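Features > Technology > Home
Filed under: Machines at Work

Ritu Dubey has spent 18 months trying to get a robot to tidy a living room. Her team at Besano does most of that work in simulation, where a dropped mug costs nothing. They have built 196 practice rooms so far, and the machine has to cope with every one of them before it is allowed near a real shelf.

The rooms are plain but not bare. One has a dark, mottled wall with a print in the style of "The Starry Night" on it and a black electronic device with small colored buttons. The gripper works with two fingers, lined on the inside with flat gray pads.

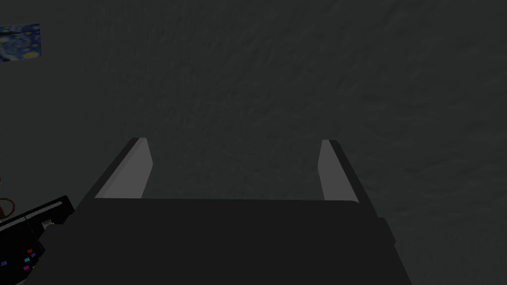 Gervasio Sosa thinks the rooms are still too easy. He told me that a real home has pets, wet towels and mail on every surface, and that a robot that does well in 900 simulated runs can still get stuck on a sock.

Dubey agrees with part of that. Picking up a hard object with straight sides is close to solved, she says. Cloth is not, and neither are cables - her team has put those off until March.

Shop floors are further along. At Tradau, 5 arms load parts bins on the night shift, but the bins never move and the lights stay on.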